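3.2 Drying cloths

Households in Greltilov (n = 88) kept a diary for 30 days, noting each cloth used and when it went in the wash. Sirko's older survey asked only about sponges – a gap we wanted to fill. 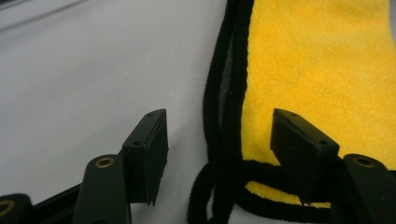
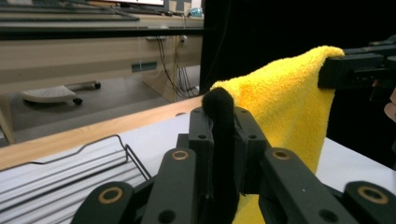
Figure 4. Yellow towel with black edging.

Wash habits varied more than expected. Some homes washed daily, others when teh cloth smelled. Edging came up often in the diaries: black trim, as on the yellow towel in Figure 4, was said to hide dirt. Not tested here. Wyss is looking at hems seperately.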